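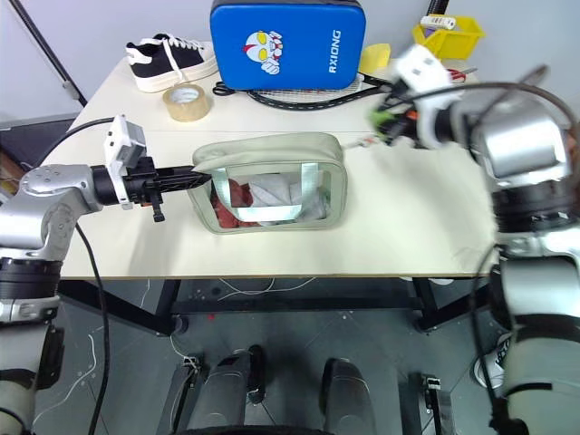 Anyone who checks a suitcase for two nights away deserves to stand at the carousel, one reader wrote to me in December, and she went on for 17 paragraphs, most of them about socks. I read every word. I also took it personally, as I'd just checked a suitcase for two nights away.

It was the Trusness trip. If you haven't been, you fly to Dirnholm, take the bus to the harbor and then get on the Skusska ferry, which leaves at 6:40 in the morning and does not wait for people with luggage. My bag came off the plane last. I dragged it over 43 steps down to the dock (there's a ramp, I found it on the way home) and spent the crossing wedged beside it while everyone else wandered off to get coffee. Inside were four sweaters. I wore one.

So this winter I've been trying to learn how to pack like a grown-up, and I've been asking everybody how they do it. People love this question! They'll dodge you on money and politics, but ask how they fold a T-shirt and they pull up a chair.

The rollers are the biggest group, and I used to be one of them. Rolling is fun and it makes you feel organized, right up until you need the shirt at the bottom and the whole thing comes apart like a bag of hot dog buns. The folders are calmer people. Then you've got the stuffers, who jam everything into the corners and look perfectly fine at dinner, and I can't explain it.

Where I've ended up is pouches. I resisted them for years because they seemed like one more thing to buy, and yes, they are one more thing to buy. But a zippered pouch with a clear window lets you see the red thing you want without emptying everything onto a hotel bed at midnight. Sage green trim is everywhere this season, by the way, and I'm not complaining.

I got my bag at Kovalchuk, the luggage shop behind the Dirnholm bus station, on the way back from that same trip. It weighs 1074 grams empty. I know because the man at the counter put it on a kitchen scale for me, and then weighed my suitcase too, and we both looked at the number for a while. The new one has a single main compartment and a side pocket that fits a paperback if you don't mind bending the cover.

What goes in it now: one sweater, two shirts, a pair of pants that can handle a restaurant, underwear for every day plus one, and a swimsuit even in the cold months (the guesthouse on Trusness has a sauna and I missed it last time out of pure modesty). Shoes are still my weak spot. I've told myself one pair, on my feet, and then there I am the night before, holding the boots and bargaining.

Laundry is what really changed things for me. I wash a shirt in the sink, roll it in a towel, stand on the towel, and hang it by the window. It's usually dry by breakfast. My reader with the socks swears by the shower rail instead, and she has strong feelings about wool. I'm going back on the early ferry next month, and I've written to ask if she'd take the boots.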